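Banco doméstico de Ondora

El banco doméstico de Ondora es un montaje de aficionados para ensayar tareas de cocina con pinzas robóticas simuladas. Se armó en el taller compartido del barrio de Ondora sobre un único ordenador de segunda mano y combina un modelo de vivienda, dos configuraciones de robot y un programa de registro llamado Bandine. Sus promotores lo presentan como un paso previo a la construcción de una pinza física. Tras 18 meses de trabajo la pinza física sigue sin existir, y el interés del proyecto depende en buena medida de cuánto crédito se conceda a unos resultados obtenidos por entero en pantalla.

Origen

La idea partió de Tamunoemi Fashola y Danai Zacharopoulos, que compartían mesa en el taller y querían automatizar la recogida de una encimera. El plan inicial contemplaba un brazo impreso en piezas, con motores de la casa Erberg. El primer presupuesto, de 1.469 euros sin contar la fuente de alimentación, enfrió el entusiasmo y desvió el esfuerzo hacia la simulación. En las notas del taller el cambio figura como «fase preparatoria», expresión generosa para lo que acabó siendo el proyecto completo.

Zofia Ostrowski se incorporó en febrero y reescribió el control de los dedos. La parte del código que lleva su apellido, el módulo Ostrowski, es la única que otros usuarios del taller han reutilizado.

Configuración de una sola pinza

La variante más sencilla emplea una pinza de dos dedos paralelos con la cámara virtual situada detrás de la palma. El operador ve los dedos y lo que queda delante de ellos, y poco más. Los autores defienden que ese punto de vista obliga al programa a trabajar con la información que tendría una máquina real. También complica mucho el diagnóstico de los errores: en los ensayos junto a superficies oscuras, una parte considerable del campo visual no aporta casi nada.

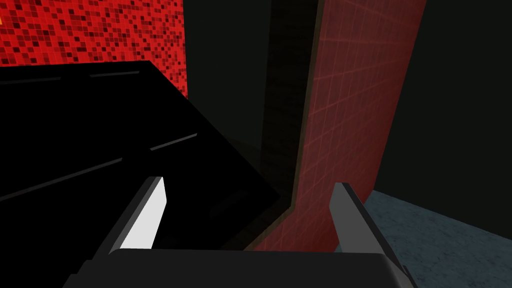

Pinza abierta y vacía, con un volumen negro por delante del dedo izquierdo.

Los reflejos finos sobre las caras negras han sido motivo de discusión. Fashola sostiene que bastan para estimar la inclinación de un borde. Tadeusz Śliwiński, que revisó los registros, objetó que el módulo confundía esas líneas con juntas y que los aciertos publicados podían deberse a la posición de partida, casi idéntica en todas las pruebas. La repetición con posiciones variadas que pidió no consta en el archivo del taller.

Otro punto débil es la iluminación. La cara interior del dedo izquierdo aparece casi blanca en varias tomas, mientras que la superficie negra apenas se distingue del fondo. Un algoritmo ajustado a ese contraste tiene pocas garantías de servir en una cocina con fluorescente y ventana.
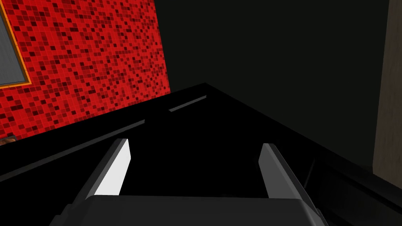

Configuración de dos pinzas

La segunda variante añade un cuerpo ancho, gris claro y blanco, con dos brazos. Su propósito declarado es que el robot se desplace por la vivienda y sujete objetos con una mano mientras maniobra con la otra. El modelo incluye un pasillo con un mostrador bajo y, al fondo, dos puertas arqueadas, una de color claro y otra gris oscuro, además de los cuadros y azulejos que venían con el paquete de decorados.

La navegación es la parte peor documentada. Las notas hablan de «recorridos satisfactorios» sin definir qué cuenta como recorrido. No se indica si el robot debía cruzar una puerta o solo orientarse hacia ella, y en las vistas muy inclinadas resulta difícil saber a qué distancia queda el cuerpo de los electrodomésticos. Zacharopoulos admitió en una charla interna que los choques contra el mobiliario se registraban únicamente si detenían el programa, criterio que deja fuera los roces.
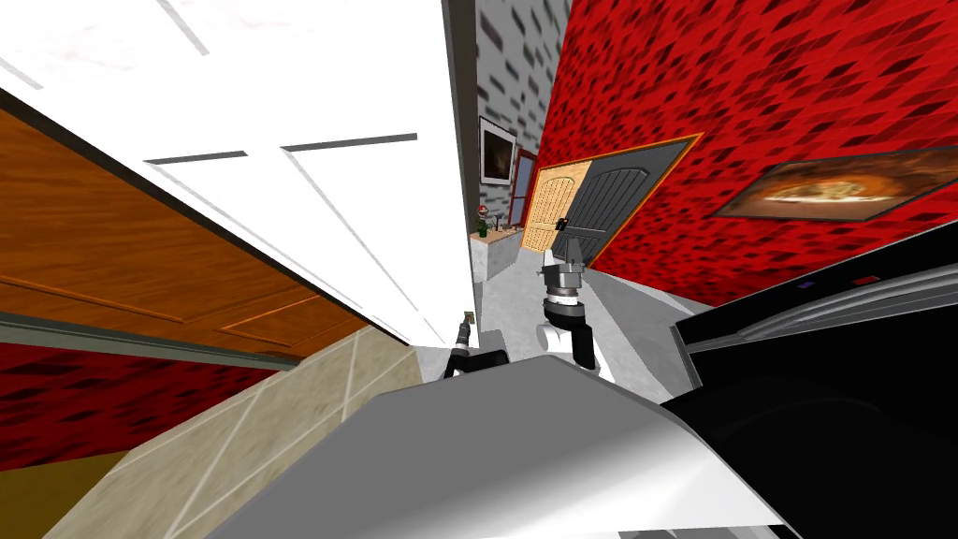
Ensayos de agarre

Bandine guarda 126 intentos de agarre, todos con objetos sueltos sobre una superficie plana. El más repetido utiliza una bola facetada de tono anaranjado pardo, que los autores llaman «el melocotón», y un bloque alargado que hace de obstáculo. Un intento se considera válido cuando los dedos se cierran sobre la bola y la mantienen elevada durante el tiempo fijado en el guion.

El taller difundió un primer resumen con los 40 intentos más recientes, elegidos, según el texto, «por ser representativos». La selección no se justificó y coincide con la última versión del módulo Ostrowski, de modo que mide el mejor momento del sistema. El registro completo está disponible para quien lo pida, pero en un formato que solo lee el propio Bandine.
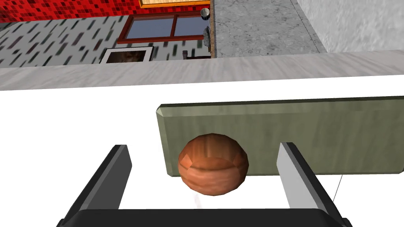

La bola entre los dedos abiertos, con el bloque gris oliva detrás.

Hay reparos más de fondo. La bola es rígida, no se magulla y su contacto con los dedos depende de un coeficiente de rozamiento escrito a mano. Una fruta de verdad cede, resbala y cambia de una pieza a otra. Czesław Gajewski, encargado de la impresora del taller, propuso probar al menos un dedo impreso contra fruta de mercado antes de seguir acumulando intentos. La propuesta se aceptó y quedó sin fecha.

Valoración

Dentro del taller el banco ha servido para aprender cinemática y para formar a recién llegados sin riesgo de quemar motores. Fuera de él su repercusión es escasa. Las afirmaciones sobre una futura transferencia a una máquina física carecen de respaldo, y la lista de materiales de la pinza se ha revisado tres veces sin que se haya comprado ninguna pieza.

Véase también

Módulo Ostrowski
Bandine (programa de registro)
Taller compartido de Ondora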